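At Home With Verna Achterberg: One Table, Set Plainly

Verna Achterberg retired in December after 26 years as dining services supervisor at Zokbridge, a residential school. Her apartment has one table, and it serves for breakfast, correspondence and the occasional guest. She agreed to speak with the Residents' Bulletin about how a small household looks after its tableware.

"At the school we replaced plates by the carton," Ms. Achterberg said. "At home I know every one of them." She prefers white, with a modest decoration at the rim, and she does not object to cartoons. "A grown person may eat from a cheerful plate." 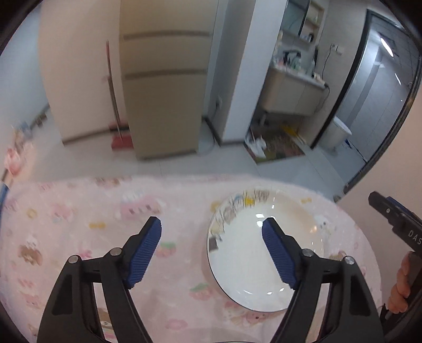

A white plate with a printed band along its rim, on the pink tablecloth.

The tablecloth was chosen for similar reasons. Ms. Achterberg owned linen for many years and gave most of it to her nephew, Kristaps Kivi. The present cloth, with its bears, bunnies and strawberries, can be wiped in place. "I ironed for 38 years," she said. "I consider that sufficient."

Asked about daily care, she described a brief routine. Plates are rinsed soon after the meal, washed by hand and looked at from both sides before they are put away. She tips each one toward the light — a habit from her working life — and runs a thumb along the edge for chips.

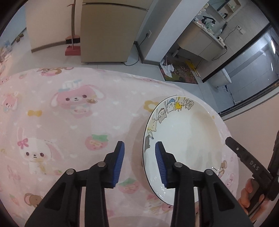 The plate tipped on its edge, with the refrigerator and broom in the background.

"Residue hides in the middle, where people think they have already wiped," she noted. The floor is swept after supper, and the broom is kept where it can be reached.

Ms. Achterberg does not own a full matching set and does not intend to buy one. Her plates were acquired singly, several of them from Pētersons, a housewares shop near her former workplace. 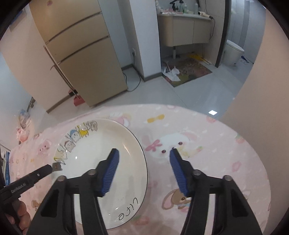

"If one breaks, I have lost one plate," she said. "When a set breaks, people grieve over the whole set." She has held to a limit of five dinner plates since moving in.

On stacking, her views are firm. Plates of different widths should be stacked with the larger underneath, and a printed rim should never bear the weight of a rough foot.
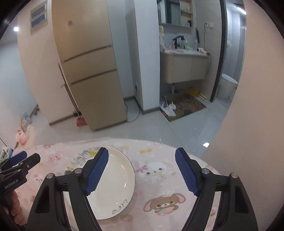

She places a paper napkin between plates that will not be used that week. Jaanus Eglītis, a neighbor who dines with her regularly, has adopted the practice in his own kitchen.

Ms. Achterberg will lead a 30-minute talk on kitchen storage in the residents' lounge. Those wishing to attend may leave their names at the front desk.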